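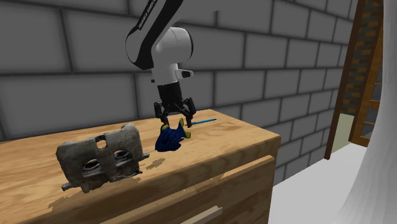 Hurkidley Creek Riparian Fencing and Replanting
Progress report to the Bremell Catchment Fund, second reporting period

Fencing on the eastern bank is complete from the Faststead boundary to the road culvert. The western bank is fenced except for a gap at the ford, where the ground stayed too soft for the post driver. We expect to close it in March.

Planting is behind schedule. Of the 54 plots in the approved plan, 43 are planted and guarded. Seven of the remainder lie inside the unfenced section and will wait until stock can be kept out. The others are held up by a shortage of river sheoak tubestock at the nursery.

Turbidity is sampled monthly at the culvert and at Baluyot Weir. Two samples from the weir were discarded after the bottles were stored unrefrigerated. The remaining results show no clear trend, and none was expected this early.

Expenditure is under budget on labour and over on freight. We request approval to move the labour surplus to freight – the total grant is unchanged. A revised budget table is attached, with the plot map at Appendix B.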